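Last updated: March
Reading time: 2 minutes
Print | E-mail

Up before six again and I don't mind a bit. The light comes in over the allotments now and I had my tea on the back step, listening to the blackbird go through his whole songbook!

The big news is that Ibrahim Iyamu has said yes to the boat. Plernel has sat under her tarpaulin for two winters and at last we are going to do her up properly, hull first, then the cabin, then (if there's any money left) new cushions. He wants her on the water by May. I said June. We shook hands on something in between.

I've been reading up on canals all week and I'm completely hooked. One old route near Cirkum had a toll book with 411 boats in it for a single summer, mostly coal and cheese. Cheese! I keep thinking of those long slow cargoes going past the same willows.

Hand tools on pegboard.
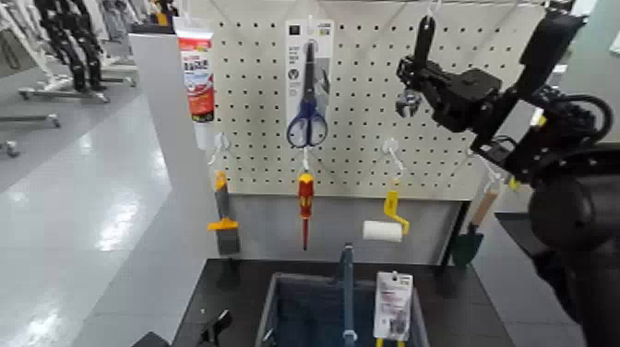
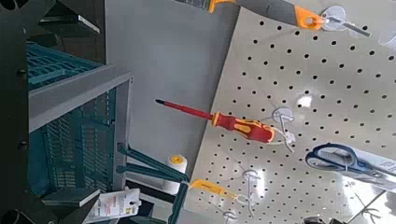
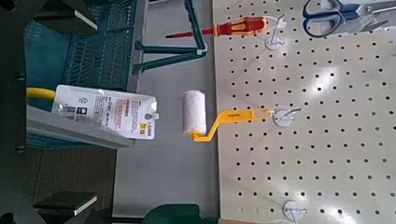
Ibrahim rang at lunch to argue about paint. He is all for a dark green and I want the blue she had when his aunt bought her, with the name picked out in cream. We got nowhere and enjoyed it very much.

Money: 322 pounds in the tin, and the mooring at Nwosu is paid until the autumn, so we're in better shape than I feared. Must ask about the insurance. Must also find the kettle with the whistle, last seen in the loft.

Rain after four. I walked down to the lock anyway and watched a heron stand on one leg for ages while the water went over the gates. Soaked to the knees, very happy, soup for supper.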